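4.3 Connecting the wired control

The Coltora height-adjustable desk is supplied with a wired push-button control. Complete the frame assembly in Section 3 before connecting it. The power cord must remain unplugged until step 6.

1. Turn the desk upright with a second person. Do not lift it by the tabletop edges.
2. Place the control on the tabletop and run its cable over the rear edge.
3. Push the cable plug into the port marked HS on the motor box until it clicks.

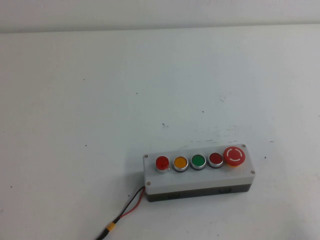
CABLE ROUTING

4. Secure the cable under the tabletop with the adhesive clips from bag 2. Leave enough slack for the control to be moved to either side of the desk.
5. Keep the cable clear of the lifting columns over their full travel.

CAUTION: A cable caught in a column can be cut when the desk is lowered. Do not operate the desk with a damaged cable. Order the replacement under part number 2854.

6. Plug the power cord into a grounded wall outlet. The motor box beeps once.

4.4 First reset

The desk does not move upward until the reset has been done.

1. Remove all items from under the desk, including chairs and drawer units.
2. Press and hold the down button until the desk reaches its lowest position and stops.
3. Release the button, then press and hold it again. The desk lowers slightly, rises slightly and stops.
4. Release the button. The desk is ready for use.

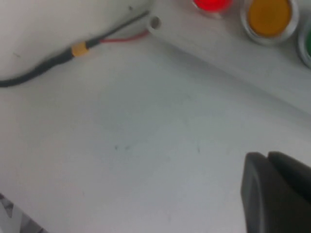

If the desk stops before the reset is complete, unplug the power cord, wait one minute and start again from step 1. Repeat the reset after any power failure or after a cable has been disconnected.

NOTE: The Brullberg 2000 and Brullberg 3000 frames use the same reset procedure. On the 3000, both motor cables must be connected before power is applied. Error codes are listed in Section 7.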